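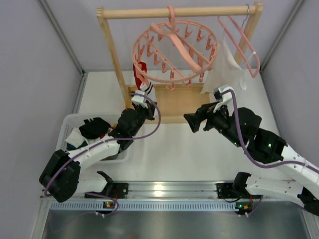 Pink clip hanger on a wooden rack

Drying socks indoors without that musty smell?

Asked in Laundry & Cleaning, 1538 views

Hi everybody! We moved into a second-floor apartment in September and for the first time in my life I don't have a dryer (there's a coin one in the basement, but it eats quarters and I've given up on it). So I'm hanging everything inside. Shirts and towels are fine. The socks and underwear, though, come off the hanger smelling like a wet basement, even when they went in with plenty of detergent. I'm using one of those round hangers with the little clips, and it lives in the bathroom because that's where there's a hook. The window in there is tiny and painted shut.

Am I washing wrong or drying wrong? And is it worth buying a dehumidifier? I saw one for $399 and nearly fell over. My husband says open a window, but it rains here half the year!

Thanks so much in advance, and sorry this got long.

3 answers

Answer from Apostolos Dimitriou (183 helpful votes)

Welcome to life without a dryer! I've been at it for most of my married life and my clothes smell fine, so please don't lose heart.

I would bet on the bathroom. Every shower fills that room with steam and your socks just sit in it. Anything that takes longer than a night to dry is going to start to smell, and thick socks are the worst for it. Move the hanger to whichever room has the most air moving through it, even if it looks silly hanging in the living room for an evening. Mine goes on a curtain rod near the hallway. Then point a plain little fan at it, on low. I have an old Pladix that cost next to nothing at a yard sale and it does more for my laundry than any soap I ever bought.

A few other things I've picked up. Run the spin cycle a second time before you hang anything. Clip socks by the cuff, one to a clip, and leave an empty clip between the heavy ones if you can spare it. Turn the thick ones inside out, since the toe is always the last bit to dry. And use less detergent, not more! My mother-in-law used to pour it in by the glassful and everything came out stiff and a bit sour, because it never rinsed out properly.

For the ones that already smell, soak them in warm water with a cup of white vinegar for an hour, then wash as usual. Don't mix the vinegar with bleach, please.

I'd hold off on the dehumidifier until you've tried the fan for a couple of weeks.

Answer from trirnemitz_mom

clean your washer. the rubber part around the door gets slimy and then everything you wash smells. hot empty cycle, wipe it down, leave the door open after

Answer from Ullard

I agree with most of what Apostolos said but I did end up buying the dehumidifier and don't regret it. We have a ground floor place and the walls were damp anyway, so it wasn't only for laundry. Got a small one used from Kyriakidis, the appliance place, for a lot less than new. Close the door of the room while it runs. Worth asking your landlord about that painted window too, mine sent someone over the same week.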